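Temps de lecture : 2 min
Imprimer | Envoyer par e-mail

Crosse Gomik Trukthorpe, senior

Je joue avec la Trukthorpe depuis le mois de mai, deux entraînements par semaine plus les matchs, et je la vends en boutique sans me forcer ! C'est une crosse de hockey sur glace pour ceux qui aiment tirer vite (les ailiers, surtout), avec un point de flexion assez bas et une palette qui garde bien le palet sur les passes appuyées. Moi qui cassais tout en Vurkum, j'en suis toujours à la première.

Côté rigidité, si vous hésitez entre deux, prenez la plus souple. Vous allez scier le manche de toute façon, et une crosse raccourcie devient plus raide - j'ai mis des années à l'admettre. 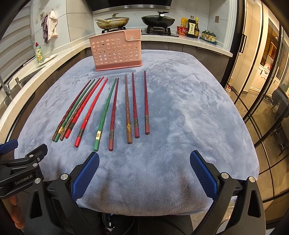

Baguettes sur la table de la cuisine.

Le grip d'origine est un peu collant au début, ça passe en quelques séances. Tatiana Vávra, qui joue en défense dans mon équipe, le recouvre entièrement de ruban et préfère la courbe Annamalai, plus ouverte, pour dégager par-dessus les patins. Je la trouve trop ouverte pour le revers, mais essayez les deux, elles sont en rayon.

En gaucher comme en droitier. La garantie couvre la casse du manche pendant six semaines, ticket obligatoire, et pas si vous l'avez sciée de plus de 4 cm (je sais, c'est rageant). Pour les clubs, remise à partir de quatre crosses, et on peut floquer les noms, comptez jusqu'à 300 pièces par commande. Au-delà, appelez-moi avant, les délais changent.

Le ruban et l'embout ne sont pas fournis. Retrait en magasin ou livraison - en tube carton, toujours.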